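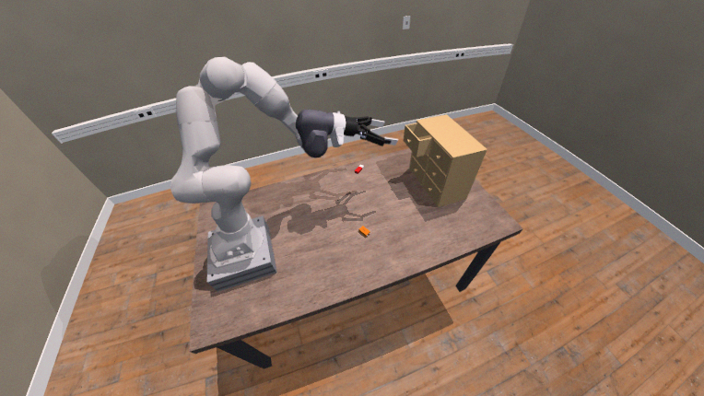
White arm, wooden table, black two-finger gripper.

Grelleo Vanent e-reader review, 9/13/19

I've been carrying the Vanent in my coat pocket for 3 weeks now, on the bus and up at the lake, and I have to say I've grown awfully fond of it! The grey cover picks up every fingerprint (mine is a disgrace) but the 7 inch screen is lovely in full sun, and I got through a 292-page mystery without once hunting for the charger. 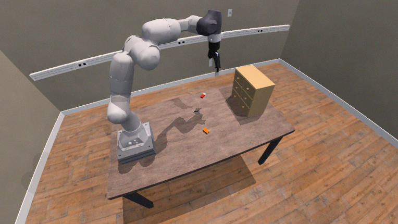
The arm again, with its dark grey wrist.

Page turns are quick enough, though the store is a muddle, and library loans took me a whole evening to set up. It holds roughly 800 books, plenty for me. If you favour real buttons, try the Dobson first. Otherwise I'd happily buy this one again, maybe in the blue.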